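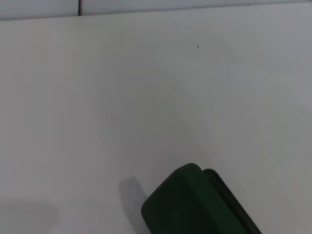

June 12, 2024

Table cleared by 11. Everything that lived on it is now in two crates in the hall, labeled, and the crates are stacked with the heavier one on the bottom. I kept out the cloth, the plastic scraper and the bottle of Cliditz. The kettle went to the bedroom, where it will stay until the weekend.

Method, so that I can repeat it in November when the lease check comes round again. Dry wipe first, long strokes from the wall toward me. Then 200 ml of warm water with two capfuls of Cliditz, cloth wrung out hard, same direction. Rinse cloth, plain water, same direction again. Dry with the old towel. The directions on the bottle say to leave it on for five minutes, but last time that gave me streaks, so I left it for two. No streaks that I could find with my head down at table height.

The surface is matte and does not show much either way. White, with gray in it when the light is poor. I had expected a ring where Ebere puts the coffee pot and there was none. One dark speck remained toward the back, right of the middle. Crumb or mark, I wrote in the notebook, and went to put the bottle away.

The line where the table meets the tiles is the awkward part. The far edge does not run quite true to the wall and the cloth bunches up. I folded it over the scraper and pushed it along from left to right. Slow, but the corner of the cloth came out gray, which I take as proof that it was needed. The grout between the tiles is dark and I am leaving it alone. Ngozi Aliyu used bleach on hers and spent a day with the windows open. She says the grout was the same color afterward.

Ebere came home at lunch and asked where the bread was. Crate two. She ate standing up in the hall and put the knife back in crate one, so the labels are already wrong.

Afternoon: measured for the shelf. The Brelska one is 28 inches and would fit above the tiles with room to spare on both sides. The Stuken is cheaper but the brackets hang lower, and I would hit them with the big pan. Mr. Onuoha has the drill and is not using it until he starts on his fence. Asked him for the masonry bit as well. He thinks it is in the garage.

Called Adaeze about the crates. She wants hers back eventually, no rush. We agreed that half of what is in them should not go back on the table at all. Candidates: the second toaster, the jar of takeout sauces, the letter rack, the radio that only gets one station. Ebere will defend the radio.

Hands dry from the cleaner. Buy gloves, medium. Also descaler for the kettle while it is out of service, and a new scraper, the edge on this one is chipped.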